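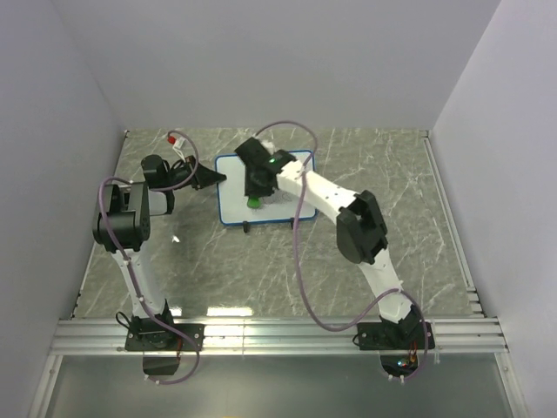
Bevutel's support desk reports that the question it hears most at this stage is whether both arms can be left on the factory grip force for the whole comparison. They can, provided the value is the same on each side. Changing it on one arm voids the run.

4.3 Comparing grippers on the whiteboard task

Complete section 4.2 (homing) for both arms before starting. The procedure applies to Sandura controllers with firmware 3 or later.

1. Check that each mounting plate is bolted tight to the rail. Torque values are in Appendix B.

2. Route each arm cable with a free loop above the wrist. Move the wrist by hand through its full travel with the servos off. The cable must not pull tight at any point.

3. Place the whiteboard where both grippers can reach it. Wipe the writing surface.

4. Power on the controllers and wait for the ready signal.

CAUTION: Keep hands out of the enclosure while the servos are powered. An arm may drop when power is removed. Support the forearm before switching off.

5. Load the marker into the gripper under test. Set grip force to 16 on both arms.

Note: Do not grip the marker by its cap. The cap can rotate under load and shift the tip.

6. Lower the tip until it touches the board, then select Set Contact. The controller stores this height as zero.

7. Run the program STROKE. It draws 7 lines and returns to the contact point.

8. Open the log and record tip drift and peak servo load. Stop the test if any servo reads above 71 percent.

9. Park the arm, wipe the board and repeat steps 5 to 8 with the other gripper.

Note: If the lines are faint at one end only, the board is not level with the rail. Adjust the board and repeat from step 6. Do not correct the fault by raising grip force.

Logs are saved under the name of the active profile. To export them to Te Moana, see section 4.5.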